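Re-checking cable slack on a tabletop arm

Last updated December 30, 2025

Do this check whenever a gripper or wrist camera has been taken off and put back. It applies to the Vimadix arm with outside cabling. You need hook-and-loop straps, a soft marker and the teach pendant.

1. Jog the arm to its home pose and stop it. Lock out the drive before you put your hands near the joints.

2. Start at the base. Turn the threaded connector by hand until it seats. Don't use pliers on it.

3. Follow each cable up to the gripper. Leave a 100 mm loop at the wrist and 200 mm at the elbow. Mark the cable at each strap so you can see later if it has crept.

4. Close the straps firmly enough to hold, but leave them loose enough that the cable can still turn inside.
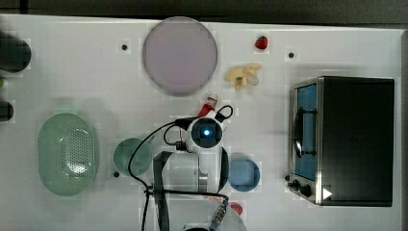 5. Clear the lockout and set the speed override to 50 percent. Run the arm to its farthest reach, then rotate the wrist both ways to its limits. Stop if a cable goes tight or drags on anything in the work area.

6. Compare the marks with the straps. If one has moved, go back to step 3.

Seon-mi Seo added the wrist rotation to step 5 in August, after we wore through a camera lead that had passed the reach test.

If the pendant shows fault 102 during the run, reseat the camera plug at the gripper end first. Replace the lead only if the fault returns.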